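Lurunano

Categoria: Robótica › Equipamentos de coleta de dados
Tempo de leitura: 3 min

Lurunano é um kit de garras manuais instrumentadas, comercializado pela Trorninum para o registro de demonstrações de manipulação. O operador segura a garra e executa a tarefa com a própria mão; os dados obtidos são usados no treinamento de políticas de controle para braços robóticos. O kit é vendido em pares, para tarefas bimanuais, e também oferecido como serviço de coleta, modalidade em que a Trorninum fornece operadores e entrega os episódios já segmentados.

Características

Cada unidade possui dois dedos paralelos pretos com pontas amarelas, montados em bases cinza com rasgo alongado. A câmera é solidária ao corpo da garra e usa lente olho de peixe, de modo que as pontas permanecem no campo visual durante a aproximação e a preensão. As pontas são substituíveis e constam do catálogo como item de consumo. O fabricante recomenda a troca a cada 2000 ciclos de fechamento.

A autonomia declarada é de 156 minutos por bateria. A sincronização entre as duas unidades é feita pelo software Kuster, que também descarta trechos com perda de rastreamento. Cada episódio é limitado a 45 segundos na configuração padrão, valor que pode ser alterado por projeto.

Conjunto de tarefas

O pacote básico de avaliação, denominado Bikanstead, abrange objetos domésticos de manuseio simples sobre mesa. Os itens transparentes formam um grupo à parte, dada a dificuldade de estimar contornos sob reflexo. 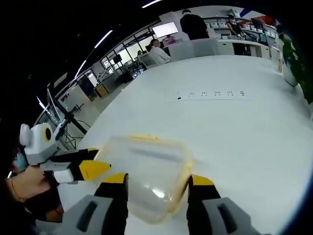
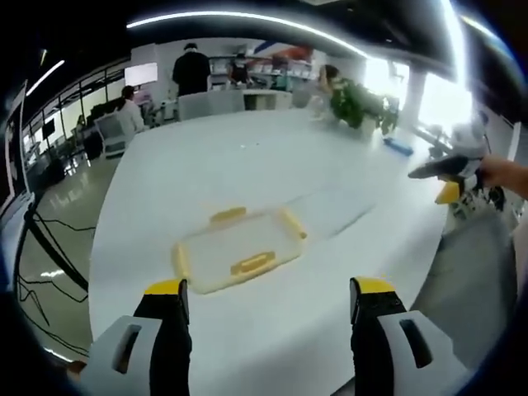
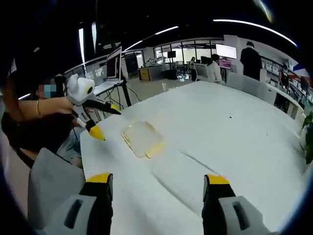 Garra manual com dedos de pontas amarelas, em trabalho sobre mesa branca com objetos plásticos transparentes.

A versão de agosto do pacote reúne 2874 episódios, distribuídos entre preensão, transporte, abertura e reposicionamento. Os metadados incluem abertura dos dedos, pose da garra e identificador da tarefa. Não há medição de força nas pontas, limitação que restringe o uso do material em tarefas de encaixe.

Licenciamento

O hardware é vendido sem assinatura. O Kuster exige licença anual por estação, e a exportação para formatos abertos está incluída em todos os planos. No serviço de coleta, os direitos sobre os episódios passam ao contratante na entrega.

Última atualização: 19 de setembro de 2025

Etiquetas: garras manuais, aprendizado por demonstração, manipulação bimanual

Compartilhamentos: 12 | Comentários: 3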